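Textile Care Notes: Metallic-Thread Table Runners

Runners and drapes woven with metallic yarn now make up a good share of the pieces sent to the Saneck workroom for cleaning and hemming. Most of them are not woven with metal wire. The shiny yarn is a thin polyester film with a metal coating, slit into strips and either used flat or wrapped around a core thread. The film sets the limits on heat and abrasion, whatever the ground fiber is.

Heat and pressing

The film softens well before cotton or linen would scorch. Set the iron to its lowest synthetic setting, turn the piece face down on a towel, and use a dry press cloth. Do not use steam on crinkled fabrics. The crinkle in most of these cloths is heat-set at the mill, and steam under pressure relaxes it unevenly. A flattened patch cannot be restored at home.

Mestex sells its crinkled yardage in 5-yard cuts and ships it rolled. Reinholz ships folded. Folded stock should hang for a full night before it is measured, as the fold lines take up length and a hem marked too early will come out long.
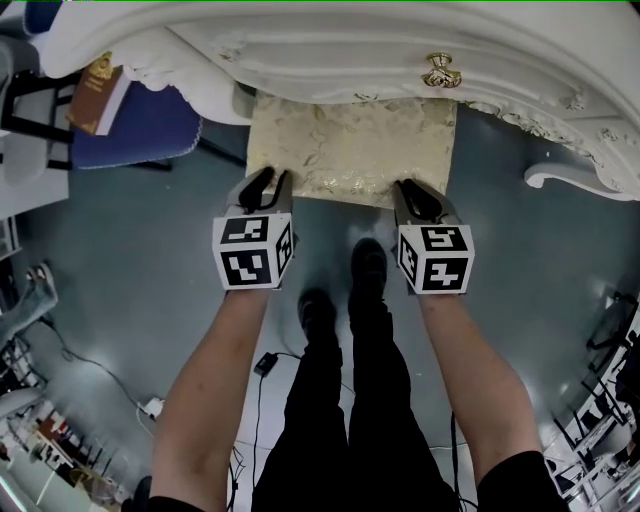 Washing

Check the label first. If it allows water, soak the piece flat in cool water with a small amount of mild liquid soap. Do not wring. Chlorine bleach attacks the coating and leaves dull gray streaks along the yarn. Lift the cloth out with both hands under it, roll it in a towel, and dry it flat away from direct sun.

Snags

Never cut a pulled metallic yarn at the surface. Draw it to the back with a fine latch hook, ease the slack along the row, and secure the loop with one stitch of matching polyester thread. Cut ends fray fast and shed small flakes of film.

Hems

Use a fine sharp needle and a stitch length of 3 mm or a little under. Ballpoint needles tend to drag the film. A narrow double-fold hem is enough for light cloths. Heavier ones hang better with a single fold over woven tape.

Orders

The Grunalport store has restocked gold and cream polyester thread in 500-meter spools. The 300-meter spools will be discontinued in June.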